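Home | Recipes | Gadgets | Checklists | About
Search this site... Go
Print | E-mail

My July Blender Safety Check

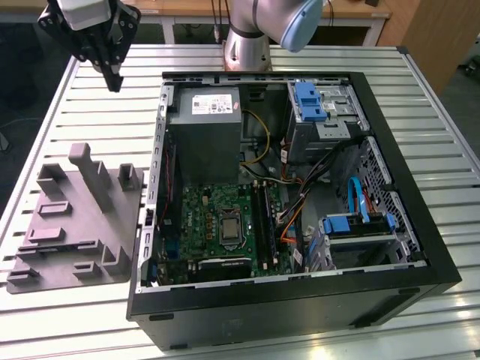 Open computer case, side panel off, power supply at upper left.

I run through this before smoothie season – mine's the 700-watt Tererby.

Cord: OK. No nicks.
Jar: OK, tiny scratch near the handle.
Blades: a bit wobbly! Tightened, will look again Sunday.
Gasket: FAIL. Cracked in 2 spots, so I ordered a new one from Plavden.
Lid: OK, snaps shut.
Feet: one's missing (Maribeth Tan, did you find it?)

No shakes until the gasket comes.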